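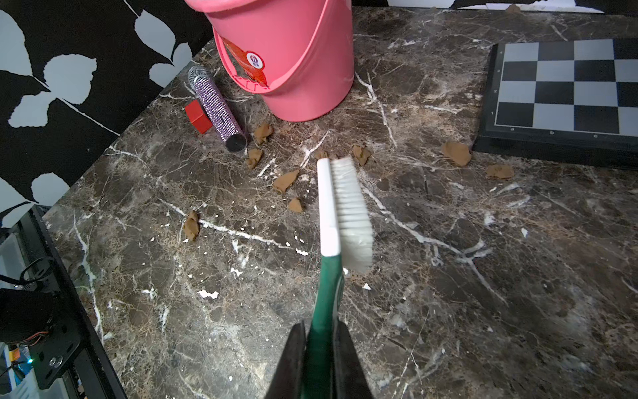

Arm build, part 6: the toothbrush and the clay

5 May 2021 | 3 min read | Print | E-mail

The arm held on to a toothbrush this week. I have been working toward that since December, when the first set of fingers came off the printer and turned out to be too soft to grip a pencil.

The fingers on it now are the third version, in black. Versions one and two had curved tips, which I drew that way after looking at a lot of pictures of hands. A toothbrush handle is narrow and slick and it rolled right out of them. Pejman Najafi, who shares the workshop bench with me on the Vokusum project, told me to make the faces flat and forget about hands. I cut 11 mm off the tips and redrew the faces as plates. The green brush is the one I use for all the tests because the handle is glossy and it is the hardest one I have to hold.

The job is to sweep bits of modeling clay across a counter. I wanted something light that doesn't roll. Dried beans went everywhere. The brown clay stays where you put it, and if the bristles come down too hard it sticks to them, so I can tell afterward that the height was off.

The other things on the marble are there to be left alone. The chessboard is the useful one, as it sits a little higher than the stone and the arm has to know that. The pink bucket is tall enough to be a problem for the elbow. The glitter microphone belongs to my niece and I owe it back to her.

Height is still the main trouble. I set the brush to stop 2 mm over the stone. The counter is dark brown with white veins all through it, and the depth reading jumps when it crosses from a dark patch to a light one. I taped down a sheet of gray paper and the jumping mostly quit, but I would like it to work on the bare counter, so the paper is off again. Averaging 14 readings helps. It also makes every move slower.

Results so far: 78 sweeps logged, 20 of them with the new fingers. The old fingers dropped the brush so often I quit writing down the reason. The new ones have dropped it twice, both times when the bristles caught on a big lump.

Wiring needs another pass. The cables loop around inside the black frame and I have snagged them with my sleeve more than once. Nazanin Nouri gave me a bag of clips and I haven't put them on yet.

Next I want to try a thin rubber pad on one finger only. Parisa Bahrami says to do both or the brush will sit crooked. I have enough rubber for one. Finger files go up when I've fixed the screw holes, which are a hair too tight for M3.

6 comments | 11 shares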